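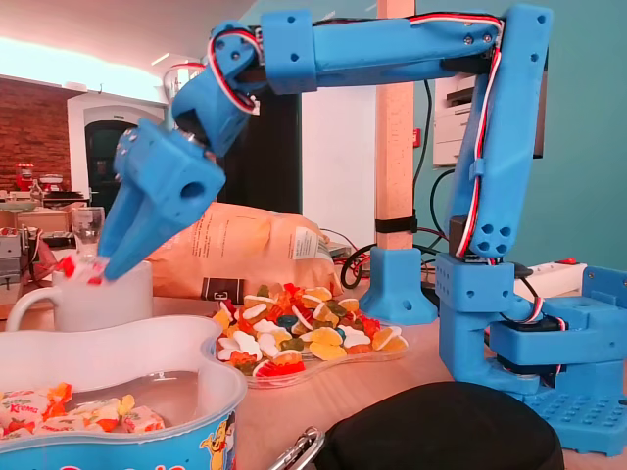 Ticket 1442 – Bonbons gélifiés collés en masse dans le présentoir de la table d'accueil

Ouvert le : 8 octobre 2021
Demandeur : Tatsuya Matsuda (accueil, site de Varnmont)
Traitement : Dénes Jakab (services généraux)
Catégorie : consommables / espace café
Priorité : basse
Statut : résolu, surveillance en cours

Description du problème

Les bonbons gélifiés servis en vrac (oursons, anneaux, œufs au plat) s'agglomèrent en fin de matinée. À la reprise de l'après-midi, il faut les détacher à la pince ou les jeter. Les œufs au plat sont les plus touchés : la partie blanche adhère aux oursons voisins et se déchire quand on tire dessus. Les bonbons emballés individuellement ne posent pas de problème.

Le bac utilisé est le modèle transparent à bord ondulé, posé au centre de la table en bois clair, devant le sachet. Il est rempli en dôme, presque jusqu'à déborder. La table sert également aux mugs et aux verres.

Reproductibilité : systématique depuis la livraison du dernier sachet. Aucun cas signalé en avril avec le même bac.

Environnement

Fournisseur : Sukden, vrac assorti. Sachet stocké ouvert sur la table, haut non replié.
Bouilloire : sur la desserte, à 54 cm du bord de la table.
Humidité relative : jusqu'à 68 % relevés dans la pièce, bouilloire en marche et fenêtre fermée.
Chauffage : remis en service en début de semaine, radiateur sous la fenêtre.

Journal

09:10 – D. Jakab
Pris en charge. Demande au demandeur : le bac est-il vidé le soir ? Est-il lavé entre deux remplissages ?

09:25 – T. Matsuda
Non vidé le soir. Complété le matin par-dessus le reste. Lavé le vendredi, théoriquement.

09:40 – D. Jakab
Premier point à corriger. Le fond du bac n'est jamais renouvelé : les pièces du dessous restent sous charge plusieurs jours et reçoivent en plus le sucre tombé des couches supérieures. Bac vidé ce matin. Couche inférieure prise en plaque, démoulée d'un bloc. Jetée.

10:15 – D. Jakab
Bac lavé à l'eau chaude, sans produit. Essuyé, puis laissé à l'air. Un premier essai de remplissage juste après essuyage a été abandonné : il restait de l'eau dans les creux du bord ondulé. Penser à le retourner sur un torchon.

10:50 – D. Jakab
Hypothèse d'un lot défectueux. Prélevé une poignée au fond du sachet et une poignée en haut, réparties dans deux mugs. Un mug laissé sur la table, l'autre dans le placard fermé de la réserve. Lecture prévue après le déjeuner.

11:05 – T. Matsuda
Quelqu'un a mangé une partie du mug de la table. Je complète avec des bonbons du haut du sachet ou on recommence ?

11:08 – D. Jakab
On garde. Le résultat ne porte pas sur la quantité.

14:00 – D. Jakab
Lecture. Mug de la table : surface poisseuse, pièces soudées entre elles. Mug du placard : pièces libres, surface sèche au toucher. Lot hors de cause. Réclamation Sukden non envoyée.

14:20 – D. Jakab
Bouilloire déplacée sur le plan de travail côté évier. Fenêtre en position oscillante. Bac rempli à mi-hauteur, sans dôme.

16:45 – T. Matsuda
Toujours séparés. Deux ou trois anneaux collés par le bord, ils se détachent à la main. Remarque d'un visiteur : « il n'y en a plus beaucoup ».

16:50 – D. Jakab
Noté. Le niveau reste à mi-hauteur. Réassort à midi si nécessaire.

Cause retenue

Reprise d'humidité en surface (vapeur de la bouilloire, sachet laissé ouvert), aggravée par le remplissage en dôme et par l'absence de rotation du fond de bac.

Consignes applicables

1. Remplir à mi-hauteur, une fois le matin, une fois à midi.
2. Vider le soir dans la boîte hermétique de la réserve. Ne pas remettre dans le sachet d'origine.
3. Laver le bac tous les soirs, séchage retourné.
4. Fermer le sachet avec la pince après chaque prélèvement et le ranger au placard.
5. Bonbons emballés dans un mug à part. Ne pas les mélanger au vrac : le papier colle à la gélatine.
6. Bouilloire côté évier, y compris pendant les réunions.

Points ouverts

Couvercle : aucun modèle compatible avec le bord ondulé chez Kaczorowski. Une cloche existe au catalogue Vallix, diamètre à vérifier avant commande – le bac n'est pas rond sur toute sa hauteur.
Pince de service : à remplacer, le ressort ne revient plus.
Hygromètre : à rendre à la maintenance lundi.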